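Zurstead Shared Workshop
Build Your Own Pick-and-Place Station
Handout 3: Mounting the camera and the gripper cable
Revised 5/14/19

What you should have by now

The arm is bolted down and moves through its full range without touching the posts. The Wimevetti controller board is in its box, with the lid on. The stop button works from where you stand. If the stop button does not work, fix that before you do anything on this sheet.

Bring your notes from Handout 2. You will need the table height you measured in February and the reach of your arm at full stretch.

Part A. Gripper cable

The cable runs from the gripper back along the arm to the controller. It needs slack at the wrist and very little slack anywhere else. Most of the broken wires in the last group were broken at the wrist, within 30 mm of the plug.

1. Turn off the power and move the arm by hand to its home position.
2. Plug in the gripper and leave a loop of cable at the wrist. Start with 200 mm of free cable.
3. Turn the wrist by hand as far as it goes, one way and then the other. The loop should open and close. If it pulls straight, give it more.
4. Fix the cable to the arm above the loop with a hook-and-loop strap. Do not use zip ties until Part C is finished.
5. Bring the gripper down to the lowest point of your work area. Check that the loop does not drop below the fingers.

Step 5 gets skipped a lot. A loop that looks fine in the air can catch on the rim of a basket once the gripper is down inside it.

Part B. Camera mount

We use a fixed camera, clamped to its own post. Do not clamp it to the arm base. The base shakes a little every time the arm stops, and your position readings will shake with it.

Tighten the clamp, then push on the camera with one finger. It should not turn. Mark the position of the clamp on the post with tape so you can put it back after cleaning.

Open the Skedau viewer and set the exposure by hand. Leave auto exposure off. The overhead lights in the shop are bright, and with auto exposure on, the picture changes each time the arm passes in front of them.

Save the settings under your station number.

Part C. Dry run

Run the test program at the slow setting, with nothing in the baskets. Keep one hand near the stop button. The program visits 17 points and returns home. Watch the cable the first time through and the viewer the second time. Write down the number of any point where the cable touches something or where you lose sight of the gripper.

If you lose sight of it at more than 3 points, move the camera and start Part C again. Points at the outer corners are usually the trouble. Raising the camera works better than moving it back, but check that it still clears the arm.

When the run is clean, replace the straps with zip ties and trim the ends flush.

Part D. Basket placement

Subramaniam baskets and the store-brand ones both work. Stay with slatted sides if you can, as they weigh less and the arm can shift them without slipping. Set the baskets down, run the test again, and tape around each one on the table.

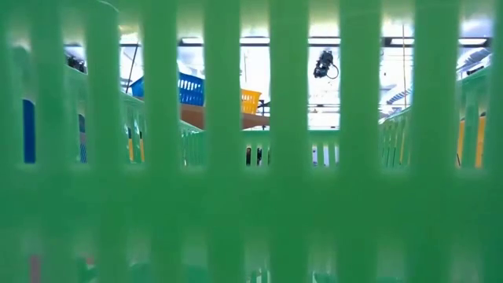

Basket walls block more of the view than people expect, and the closest wall does the most harm. Before you save your layout, look at the live view and ask how much of the work area you can follow. A green wall this near the lens blurs into wide bars with a solid band underneath, and what is left is the gaps: the black gripper hanging in one of them with its cable looping off to the right, and parts of the green, blue and yellow baskets in the others. Color tracking cannot be trusted on a view like that. Move the near basket or raise the camera until the gripper and the rims of the baskets you pick from are clear, then repeat the dry run from the first point.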